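Category: Technology & Work > Reportage

By Rania Bennani
Jul 4, 2022

The open day of Clemanitz began with coffee and a long line at the coat rack. The company makes two-armed robots for small household tasks, and for one afternoon it let the neighbors of the Trarano business park come inside and ask everything they wanted.

I went there with some doubts. At the fairs I have visited, the robots mostly wave their arms and the visitors clap. In this place the work was slower and, for me, more interesting. One engineer, Guérin, explained that cloth is still the hardest thing for his team. A cup has always the same shape, but a shirt has a new shape each time you drop it. His group has recorded 748 practice sessions with fabric, and he would like to reach 2,000 before he trusts the results.

A boy of 7 asked if the robot could clean his room. Guérin took the question seriously and said that first it must learn what belongs in the room.

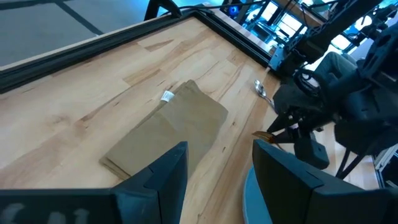 The part I liked best was the patience of the people. They speak softly near the tables, and they discuss for a long time how tight a gripper should close. A hold which is good for fabric can be too weak for cutlery, so the settings for each task are discussed separately.

Clemanitz plans 3 more open afternoons, the next one at its second site in Lestton. Entry is free, but you must register by phone.

We use cookies to improve your reading experience. Accept | Manage settings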